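Chapter 4
Getting a Grip: Hands, Fingers and Patience

By the time the club at Duman reached this part of its project, the members had a machine that could find its way across a table fairly reliably, and they were rather proud of it (quite rightly!). What they didn't have was a machine that could be trusted with anything you might want to keep. This chapter follows them through the long, muddled and rather happy weeks from September onwards, when they set about teaching it to handle kitchen things, and I hope you will try a good many of the exercises alongside them.

We begin with the fingers, before they have anything between them. It is tempting to hurry past this stage, but do stay with it a while, as the width of the gap and the shape of the tips will decide a great deal of what comes later.

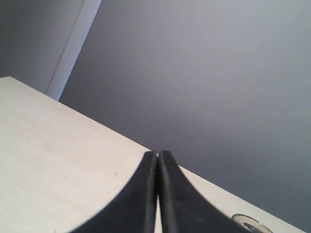
Text by Lucie Lavoie
Exercises by Zachary Cloutier

A pair of curved fingers has only one real movement, which is to open and close, and everything else has to come from where you put them. The club kept a log of every attempt, 1071 of them by the end, and reading it through is an education in itself - page after page of handles taken too high, or at a slant, or missed altogether by the width of a pencil.

Wooden utensils turned out to be splendid teachers. A long handle is narrow enough to take hold of from either side, but it curves, and the varnish is smoother than you expect, so that a grip chosen carelessly lets the whole thing swing round. Section 4.2 explains how to choose a point along the handle, and Section 4.3 how firmly to squeeze once you are there. 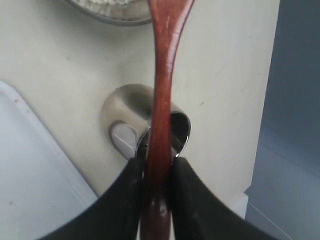
Katherine Pacheco wrote in the margin of the log that she would always practise on one handle until she was thoroughly bored with it, and only then change to another, because otherwise you never know whether it's you or the spoon that has improved.

I think that is very good advice, and the 13 exercises in this chapter are arranged with it in mind. Keep the same utensil for the first four, write down every miss as well as every success, and have your notebook beside you when you start Section 4.1.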